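Hallano Tableware Handling Station

The Hallano is a bench-height handling station for kitchens, canteens and tableware packing rooms. It lifts, turns and stacks bowls and plates, and it is built to work beside staff on an ordinary table. Vavusari supplies the station complete with arm, gripper, control box and stand.

Bowls are taught by hand. An employee picks up a bowl by the rim, tilts it and sets it down in the usual way, and the station stores the movement for later use. Glossy and brightly colored ware can be taught in the same way as plain white ware. A standard unit holds up to 308 stored movements. 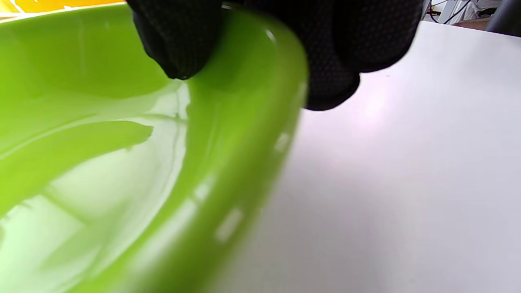 Teaching a new shape takes one employee and no programming. At the Pelupessy packing room, where the station has been in service since April, the staff who once stacked by hand now teach the movements, check finished stacks and decide which ware goes to the station. "The heavy lifting at the end of a shift was what people complained of most," says Yanti Ngau, shift supervisor. "They still handle the odd shapes themselves - and they prefer it that way."

Working rate: almost 600 pieces per hour
Largest rim diameter: 24 cm
Stand width: 1,410 mm
Stop controls: one on the stand, one on the control box

Delivery includes two days of staff training on site. Employers are asked to name the employees who will teach the station before the delivery date is set. Replacement finger pads are ordered from Botico under the station's serial number.

Product contact: Syahrul Lubis, Vavusari
Page revised January 2023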